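Notes from the Siqueira open day

Siqueira opened its simulation lab to visitors one afternoon in February, and I went because I have spent the past year arguing with contact solvers and wanted to see how other people lose that argument. The lab is on the second floor of the Trimwood building, past a loading dock. Sign-in took longer than the safety briefing. There was coffee.

The format was simple. Three stations, short talks at each, and a longer session at the end where you could ask for a particular run to be loaded. I skipped the first station (fleet dashboards, not my field) and spent most of the time with Ileana Cârstea, who maintains the household scene generator, a package they call Bimholm.

Bimholm builds furnished interiors from a parts library and drops a two-armed robot into them. Walls, floors, doors and furniture are drawn separately, and materials are assigned after the geometry is settled. The current release has 3770 interiors that pass validation. Validation means that doors swing without hitting their own frames, nothing starts a run already in contact with something else, and the robot has a free path to at least one work surface. It does not mean that the rooms look like anyone lives in them. Material assignment is close to random by design. Cârstea's position is that a policy which has only seen tasteful kitchens will fail in an ugly one, and I have no counterexample.

What surprised me was how little of the session was about grasping. Most of it was about the view from the robot. Their camera sits on the robot's own structure, so body panels and arm segments take up a good share of the picture, and the rest depends on how the viewpoint is oriented. They do not correct the horizon. If the view is pitched and rolled, the policy gets it pitched and rolled.

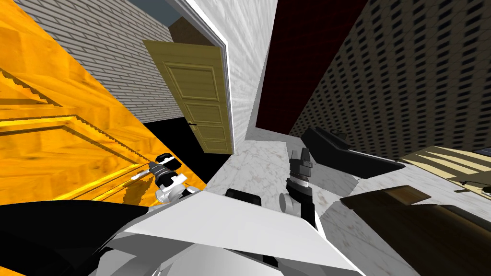 I asked whether they had tried leveling the view in software before passing it to the network. They had. It helped on the training rooms and hurt on the held-out ones, and the explanation offered was that the leveling step leaned on a pose estimate with its own error, so the network learned to trust a correction that was sometimes wrong. They dropped it and widened the range of tilt instead. I would have liked to see the two curves on one plot. They had them on separate slides with different vertical scales, a habit I wish our whole field would give up.

The second topic was self-occlusion. With two grippers in view, each one can hide the thing the other is supposed to reach. Bimholm logs, for every step, how much of the target is visible past the robot's own body. Runs where the target stays hidden for 51 consecutive steps get flagged, and a person looks at them. According to Cârstea, a good portion of the flagged runs are still successes, with the arm working from memory. Those go back into the training set with a higher weight. I wrote that down and underlined it, because we have been throwing ours away.

Doors got their own discussion. A hinged panel is cheap to model and expensive to get right. The hinge friction is sampled per door, and the starting angle is sampled too, from closed to wide open. For a long time their closed doors were fine and their half-open doors drifted during the first second of a run, which turned out to be a damping term applied in the wrong frame. It took 19 days to find. I did not laugh, having once spent longer on a sign error.

The last part was a comparison against Proltgate, the older generator they are retiring. Same policy, same tasks, 14 scenes rebuilt in both. Proltgate runs faster per step, mostly on account of simpler collision shapes. Bimholm gives fewer cases of thin objects sinking into the surface beneath them, and trays were the example they used, because a raised rim and a flat base make a bad combination for a coarse mesh. No transfer numbers on real hardware were shown. I asked, and was told they are being prepared.

Small complaints. The room was warm, the projector washed out anything darker than mid gray, and the question period ran into the time set aside for loading runs, so I only got one of the two I had requested. The handout listed step sizes but no solver iteration counts, and without those the timing table is hard to use. I have written to ask for them.

For our own setup, I am going to start logging target visibility per step and stop discarding the occluded successes. The tilt range is next. We currently allow very little, and I can't remember who picked the limits.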